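Ondden 28 Serving Tray, long, red

Product number 2341
Brand: Ondden
Category: Kitchen and table / Trays and boards
Availability: in stock, sent from our Macapagal store

The Ondden 28 is a long tray for the kitchen counter and the dining table. It has a flat bottom and low sides, and its shape is narrow enough to stand between two rows of plates. Many of our customers buy it for bread and small cakes, others keep it beside the stove for oil, salt and spoons. We use one in our own store kitchen, where it holds the coffee cups in the morning and the mail in the afternoon.

The tray is made in one piece, so there are no corners with glue and no screws. The color goes all the way through the material. If you scratch it with a knife, the scratch will be seen as a matte line, but no other color comes out from under. Please do not cut directly on the tray. For cutting we recommend the Cetel board, which you find in the same category.

Sizes and weight

The number in the name is the inside length in centimeters. For the other two sizes of the series, Ondden 19 and Ondden 40, the rule is the same. The side is 3 cm high on all of them. The Ondden 19 fits inside the Ondden 28, and both fit inside the Ondden 40, so the full series takes the place of one tray in the cabinet.

Colors: red, sand, dark green. The sand color is sold only in the two smaller sizes.

Use and care

Wash by hand or in the top rack of the dishwasher. Dry it with a cloth if your water has much lime, otherwise white spots can stay on the red color. These spots go away with a little vinegar in warm water.

The tray is not for the oven and not for the microwave. Hot cups are no problem. A pot directly from the stove is a problem – please put a pot holder under it. It may be kept in the refrigerator, also overnight with food on it, but it should not go in the freezer.

Tomato sauce and turmeric can leave color on the sand version. On the red and the green we have not received such complaints.

What is in the package

One tray, four small clear feet and a card with the care instructions. The feet are optional. Without them the tray slides easily on a smooth counter, which some people like. With them it stays in its place. Clean the bottom before you put them on, and wait six hours before you wash the tray for the first time.

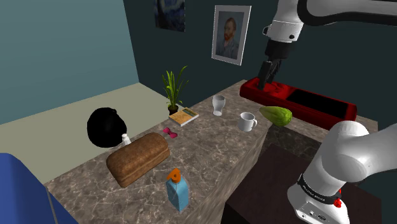 Long red tray on the counter.

Goes well with

Cetel cutting board, medium
Nakel napkin set, plain cotton
Nakel small bowls, set of 6 – these stand in one row in the Ondden 40, but not in the Ondden 28

Delivery and returns

Orders paid before noon leave our store the same day. You can also pick up at the counter in Macapagal; please bring the order number. Returns are accepted for 28 days if the tray was not used and the feet are still on their paper. For two or more trays we pack each one separately, and you do not pay extra for this.

Spare feet are sold in a bag of four. Please write the product number of your tray in the order note, as the feet for the Ondden 40 are a bit thicker. The dark green color in this size will be back in November.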